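Re: [hands] Testier fingers vs the stock Xenos pair
Date: 2024-10-13

> Did you ever get the Xenos hands swapped on the Darnen arms? We're stuck on thin curved stuff here.

Sort of! Both hands are on, and I've been at the shoe shapes from the Vidbridge list, 40 picks so far. The left does the gripping and the right mostly waits.

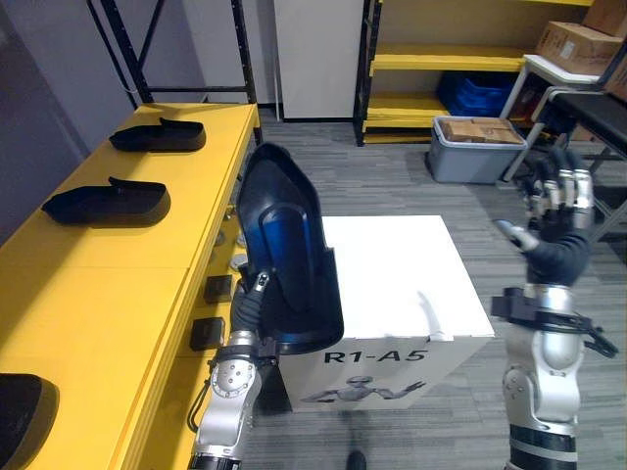
Left hand holding, right hand open.

Grip force first. I began at 200 on the controller scale and crept up - the glossy shells don't like being rushed. Tilting toe-up off the yellow shelf is my usual test.

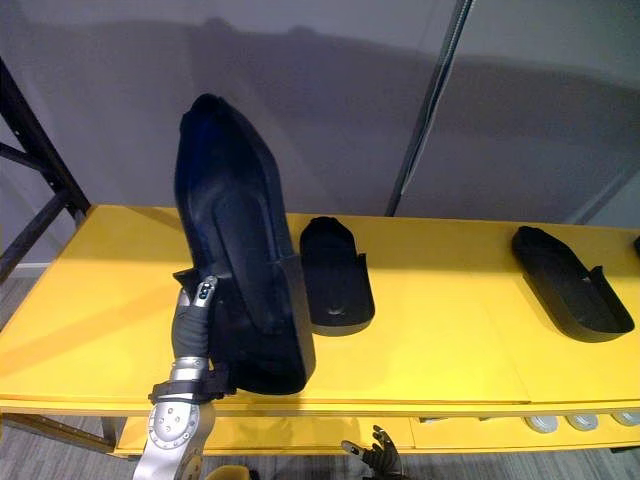 Wrist and head camera

The head camera gets a good look at the shelf and it sees whatever the hand's holding, but I'd still like a wrist camera (mine's been on order since August).

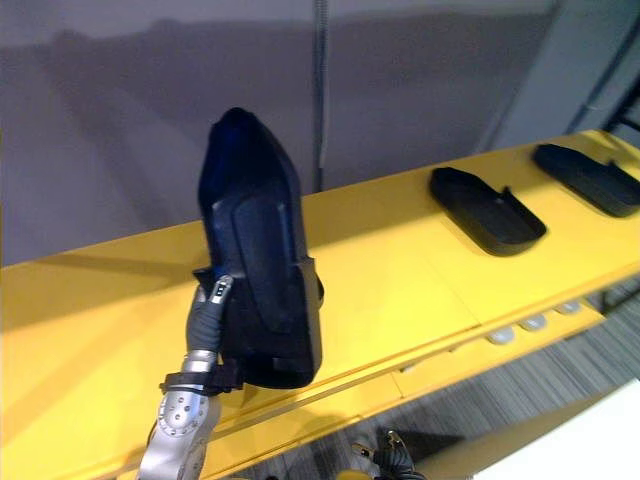 My money's still on the Xenos pair for edges, and the Testier ones for anything flat. With the shoe held toe-up like that, the arm and shoe throw a shadow over the left part of the shelf, so I've fixed the exposure at 2000. Anyone else done that? Settings file to follow tonight.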